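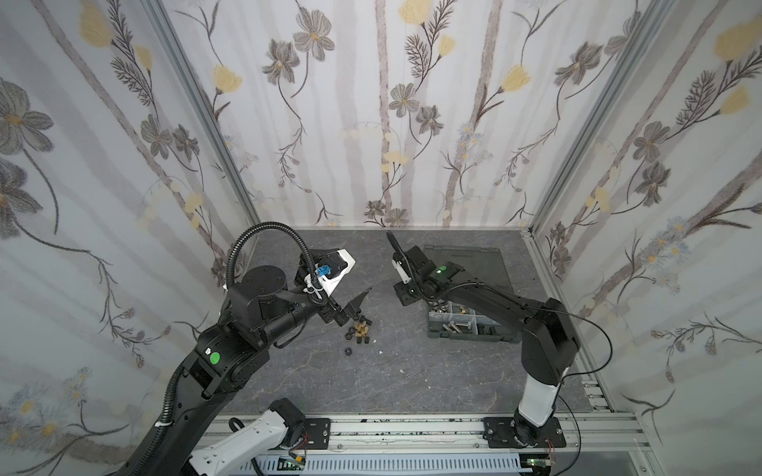
Figure 1. Marble-patterned tabletop, papered on three sides.

Search this site Go
July — by Coste

Loosening of Nuts on Footbridge Handrails at Farkulberg

1. Background

The footbridge at Farkulberg was fitted with new handrails in 2006. Each rail is held to its posts by bolts with plain hex nuts and a single flat washer. Users have reported rattling for several years, mostly at the eastern end, where the path drops towards the car park. The aim of this project was to find out which joints loosen first and whether a cheap change to the fixing would slow this down.

2. Theory

A nut stays in place by friction in the thread and under its face. Both depend on the stretch in the bolt. If the joint slips sideways under a repeated load, friction is overcome for a short time and the nut can turn back slightly. Vibration along the bolt has much less effect. Paint trapped under a washer also matters: it creeps, the bolt shortens and the clamping force falls without the nut turning at all.

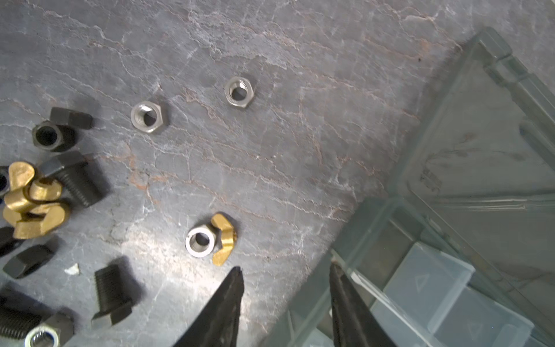
Figure 2. Hex nuts and a brass wing nut on a stone surface.

3. Method

We marked 12 joints with a line of paint across nut, washer and bracket. All were tightened with the same torque wrench and left for 5 weeks. Half kept the plain nut. The others were given a nylon insert nut from the Statik range, with the paint under the washer scraped back to bare metal. Wing nuts were ruled out at the planning stage — they can be undone by hand, and the bridge is not supervised.

The marks were read at the end of the period, and the torque needed to restart each nut in the tightening direction was recorded.

4. Results

Four plain nuts had turned back far enough to break the paint line. No insert nut had turned. The lowest restart torque, on a plain nut at the eastern end, was 65 per cent of the value set. Two plain nuts showed a loss of torque with the line unbroken, which agrees with creep in the paint layer.

5. Discussion

Two changes were made at once, so their effects cannot be separated. A third group with scraped paint and plain nuts should have been included. Restart torque is also a poor measure of bolt tension where rust is present — the Pranitance footbridge, with similar rails, would be a drier site for a repeat. Bare metal under the washers will need sealing before winter.

Last updated: July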